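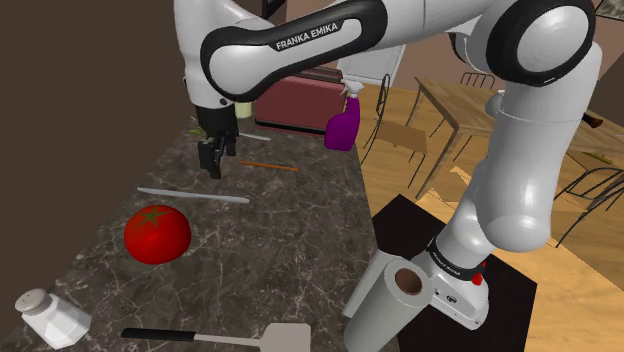 Open day at Fidby: the kitchen that exists on a screen

I drove out to the Fidby open day hoping to see a robot clean up after somebody's lunch. What they had was a simulated kitchen on a big monitor, with a Franka Emika arm set up at the end of a marble counter, and 25 of us on folding chairs watching it.

Dennis Dawber ran the session. He said the software, called Umari, can shuffle the clutter and try the same chore 300 times before anyone has finished a coffee. Fine. My own counter gets shuffled every evening and I'd settle for one good try.

I will say they picked a fair mess. A tomato, a salt shaker, a spatula, a roll of paper towels, a purple spray bottle at the back — close enough to what I come down to most mornings. But a tomato that can't bruise is an easy tomato. I asked how hard the fingers squeeze and got a long answer about settings.

The chore list had 8 items on it, from "clear the counter" to "put the pencil away." Wiping up a spill wasn't one of them.

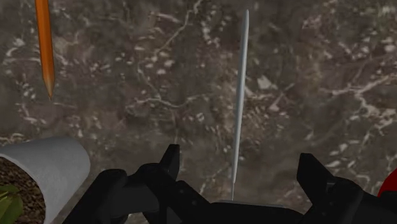
Thin things, and what they cost

The view down over the gripper was more use to me than the wide one. A pencil and a skinny gray rod on a stone top are just what I'd expect a two-fingered hand to fumble, and there's a potted plant close by to knock over. Dawber gave the pickup rate for thin items as "improving." I asked for a number twice.

A man from Pluleo, who fits out shop floors, wanted to know about sorting small parts. He was told to come back in March, when they hope to have a real arm on a real bench.

Parking is free but fills up by 10. I'd go again in March, if only to bring my own tomato.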